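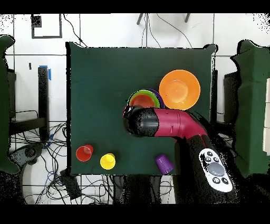
So who keeps a bowl-stacking robot working? People do, and for more of the day than the brochures suggest.

Kátia Seixas looks after the cell at Brandão, a small shop in Flaltdale that tests arms on household chores. She starts with the fingers. She wipes the pads, closes them on a strip of paper and tugs. If the paper slides, the pads come off and new ones go on.

Then she checks the cables by hand, joint by joint, with the power off. The software from Celness has a health page that is meant to do this for her. She doesn't trust it, and after a morning in her shop I don't either. It showed all green on the day a connector had worked itself half out.

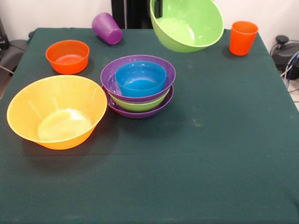 The trouble with rims

Thin plastic bends when it is gripped, and a bent rim shifts the bowl in the fingers. Seixas sets the grip force low and raises it in small steps. The job sheet calls for 100 lifts after any change – she has been known to stop at 18 when the numbers look bad.

Pads are supposed to last 3000 cycles. Her last pair was finished at 313. "The sheet was written by someone with one very nice bowl," she says. 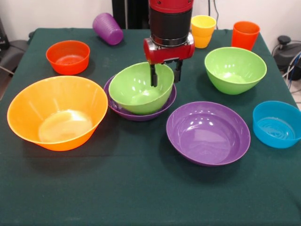 She also redoes the camera alignment every time the table gets bumped, and tables get bumped. I asked how much of this could be automated. She said Deka, the supplier, had promised a self-calibrating version in April. She has cleared no space for it.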